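Outdoor camera and controller trials: frequently asked questions

What is being compared?
We are trying two controllers, Kamel and Bilov, on the same outdoor robot, together with the Lilledex camera. The indoor arm tests have their own page.

Why do you test on a road and not only in the hall?
In the hall the light is always the same. Outside, the camera must handle bright sun and deep shade in one picture, and many controllers become nervous when the exposure changes. A road under trees is a good test for this.
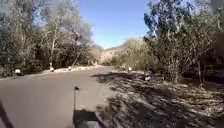
Camera view on the tree-lined road, with white rocks at both sides and shade on the right.

Does the road need painted lines?
No. Both controllers look for the border between asphalt and ground. Kamel also accepts marks at the roadside, such as painted stones, but this must be switched on in the settings.

Can I see the mast in the picture? Should I move the camera?
A small part of the robot in the view is acceptable. Please mask it in the software before you start, otherwise Bilov can take it for an obstacle.

What about the robot's own shadow?
This is the question we receive most often. When the sun is behind the robot, the shadow lies directly in the driving direction. Kamel has a shadow filter from the factory - for Bilov you must install it separately. 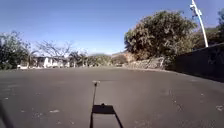
Open asphalt with the sun behind: the shadow of the mast and body falls ahead of the robot.

How many images do I need for a fair comparison?
We use 2,000 for each controller, divided into 13 runs. With fewer runs the result depends too much on the weather.

Is the picture sharp enough for small objects?
For leaves and small stones, no. For the edge of the road, yes. If you need finer details, ask us for the Drirnton lens, but it makes the view narrower.

Can I borrow the equipment?
Yes, from May, for a maximum of 33 days. Please write to Eetu Niskanen and tell him which controller you use now.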